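How to Set Up the Akness Two-Finger Gripper Kit (and What I'd Skip)

Posted in Bench Robots, Tutorials

The Akness kit comes in a box big enough for a microwave, and most of the box is air. Inside you get the gripper, the wrist bracket with its little camera, a bag of screws sorted by someone with a grudge, one cable that is long enough and one that isn't. The printed quick start is a single card telling you to visit the website. The website tells you to consult the card.

So here is the setup as I did it, on a Worku arm, over one Saturday that was supposed to include other things. I paid 461 dollars for the kit. It took me 2 tries to get it mounted the right way around and I'm going to save you the first one.

What you need

The kit itself
An arm with a standard round flange (the Worku works, and so does the Orkovham with the adapter ring, sold separately, naturally)
A laptop with two free USB ports
Hex keys, your own, because the one in the bag is made of cheese
A table you don't love
Colored fabric or a mat to put on the table
Painter's tape and a marker

Step 1. Mount the bracket before the gripper

The card shows the gripper going on first. Ignore the card. If the gripper goes on first you can't reach two of the bracket screws, and you will find this out with the gripper fully torqued down and the cable threaded. Bracket onto the flange, snug but not tight. Then the camera into the bracket with the lens looking out past the fingers. Then the gripper. Then tighten everything in a star pattern, like a car wheel.

There's a small notch on the bracket. It should face the same way as the dimple on the flange. On my unit the notch is black on black, so find it with a fingernail before you need it.

Step 2. Run the cables

The short cable is the camera's. It reaches the second joint of a Worku arm and gives up there. Buy an extension, and buy the kind that locks, because the first time the wrist rolls all the way over, an ordinary plug will leave. Leave a loose loop of cable at the wrist about as wide as your fist. It looks sloppy, and when Kenneth Baluyot came by to see the thing run he tried to tidy mine up with a zip tie. We then watched the arm reach the end of the slack and unplug itself with what I can only call dignity.

Power for the gripper goes through the gray brick. Keep the brick off the table. It hums, and the hum gets into whatever you're filming.

Step 3. Install the software

Download the package from the Akness support page, under Legacy, even though it's the current version. Run the installer. It will ask whether you'd like to install the Tandberg driver. Say yes. It'll ask again. Say yes again, and don't read anything into it.

Open the control panel and look for a green dot next to the gripper and another next to the camera. If the camera dot is yellow, you've plugged it into a hub. Move it to a port on the laptop itself. If the gripper dot is red, the brick is unplugged, and I say this as a person who spent forty minutes on the forum before looking at the brick.

Step 4. Set the open and closed positions

Click Teach, then Open. The fingers will go as wide as they think they can. They're modest; there is more travel available if you turn off Soft Limits in the second tab. I leave Soft Limits on for the first day and off forever after.

Now click Closed and put something squishy between the fingers. A folded sock is fine. The grip force starts at 300 on a scale that the manual never attaches a unit to. I wrote to support to ask what 300 meant. A very polite person named Tsegereda Beyene replied that it was "the middle." I've since decided it's plenty for a cardboard box and too much for a ripe plum. Start lower than that and creep up.

Save the positions with a name you will recognize. The software suggests "Untitled Grip (New)," and if you accept that twice you'll have a bad time in Step 7.

Step 5. Lay out the table

Akness sells a work mat. The mat is nice and costs what nice mats cost. I used a plain covering in a strong solid color, and the software was just as happy. What it wants is a background that doesn't look like your objects and doesn't look like the fingers. The fingers are black, so a black mat is a poor idea, although it's the color the company sells most of. Avoid anything shiny. Avoid gingham, which I mention for a reason.

Put the big things in first. Anything taller than the fingers goes toward the edges, with a clear lane left up the middle so the wrist has somewhere to come in. I like to start with one large object on one side and nothing at all in the lane, run the arm through it a few times, and only then put out the small stuff. Wrinkles in fabric are fine up to a point. If a fingertip can catch one, it's past the point.

Use tape and marker for your start positions if you like writing on things. Just keep the writing small, or the camera will decide that your handwriting is an object. Mitiku Derese runs one of these at a sign shop and his arm once made several earnest attempts to pick up the word HERE.

Step 6. Calibrate the wrist camera

Click Calibrate and hold the printed checker card flat under the wrist. The panel will ask you to tilt the card this way and that. The instructions are given as arrows, and the arrows are mirrored. Tilt opposite to what it asks and you'll be done in a minute.

When it's finished, open the live view and jog the arm down slowly until it hovers over your lane with the fingers open.

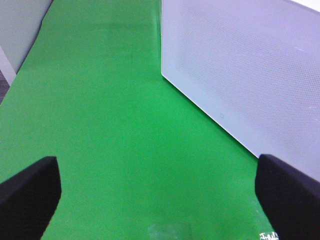 You want both fingertips in view at the bottom corners and a good wide gap between them. If you only get one finger, the camera has been rotated in its bracket; loosen the collar, nudge it, tighten, look again. If you get neither, it's tipped too far up, and you'll be sending the gripper in on faith. A bit of softness in the picture doesn't matter. The lens is fixed focus, the fingers are very close to it, and no amount of wiping will change that, though I encourage you to wipe it anyway for morale.

Watch the size of things too. Stuff near the fingers looks enormous in this view, and a big item off to one side can seem to be practically touching a finger when there's plenty of daylight between them. Check from the side of the table with your own eyes before you hit anything marked Go.

Step 7. Run the first pick

Load the grip you saved in Step 4. Put one light object in the lane, something you could drop without a phone call. Click Approach, wait for the arm to settle, click Close, click Lift. Keep a hand near the stop button, which on the Akness pendant is the one that isn't red. The red one is Record.

If the fingers close in front of the object, raise the Reach value by small amounts. If they bump it, lower it. If they close perfectly and then lift perfectly and the object is still on the table, go back and check which Untitled Grip (New) you loaded.

Problems I ran into

The live view freezes after a few minutes. Turn off power saving on your laptop. The software has a Keep Awake box, which keeps the software awake and nothing else.

The fingers chatter when they close. Tighten the two screws on the inside of each finger. Adanech Teshome put this tip on the user forum in September and it should be on the card in large type.

The panel says "Gripper Not Happy." I've never learned what this means. Restart it.

Is it worth it?

For 461 dollars, mostly. The hardware is sturdy, the fingers are well shaped, and the camera sits where a camera ought to sit. The Orkovham gripper is smoother and comes with a real manual, for which you pay as though it were bound in calfskin. Lộc Âu, who has both, uses the Orkovham when there's company and the Akness the rest of the week.

I'd skip the branded mat, the carry case and the extended support plan. I'd get the locking extension and a spare pair of fingertips. Get the fingertips when you order, as they ship separately from the kit and, judging by the tracking page, on foot.

Next up is the palletizing add-on, once I find out which of the bagged screws belong to it.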